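4. Recording your first loop

Before you start, connect the Zedar pedal to your amp with the volume all the way down. If you skipped Section 3 (Power), go back. The pedal does not run on enthusiasm.

1. Press and hold the left footswitch until the ring turns red. Let go. You are now recording, including whatever you just said.

2. Play your part. Short is good. Four bars of something plain will outlive twenty seconds of your best ideas.

3. Tap the left footswitch on the first beat of the next bar. Not near it. The ring turns green and the loop starts over.

4. To add a layer, tap again. The pedal stores up to 20 layers per loop. Most songs are finished by the fourth and ruined by the seventh.

5. To remove the last layer, hold the right footswitch for one second. Holding it for three seconds erases the whole loop, with no warning and no way back.

Note: Loop time is 45 seconds in stereo mode. Switching to mono does not double it, whatever the forum says.

Note: If the loop drifts against your drummer, check the Sync setting on page 50. If Sync is on, check the drummer.

CAUTION: Do not plug a powered speaker output into the Zedar input. The pedal will make a sound exactly once.

CAUTION: Turn the Feedback knob slowly. Past the three o'clock mark it gets loud very fast, and your neighbors did not buy the pedal.

4.1 Saving a loop

1. Stop playback with a double tap on the left footswitch.

2. Turn the Memory knob to an empty slot. Empty slots blink. Full slots stay lit and will be overwritten if you insist.

3. Press Save and wait for the ring to go dark before unplugging anything. Loops saved halfway come back as half loops.

Loops are named by slot number. You can rename them later with the Serkero editor, or keep a thousand-yard stare and try to remember what 17 was.

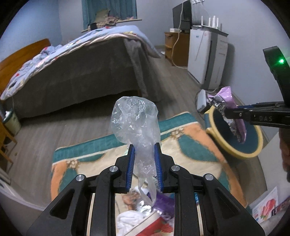 Nawal Hegazy: Step 5 got me at a soundcheck in May. I went to drop one bad harmony and held the switch a beat too long, so the whole chorus went with it. Can the erase time be made longer in the editor? I'd take five seconds.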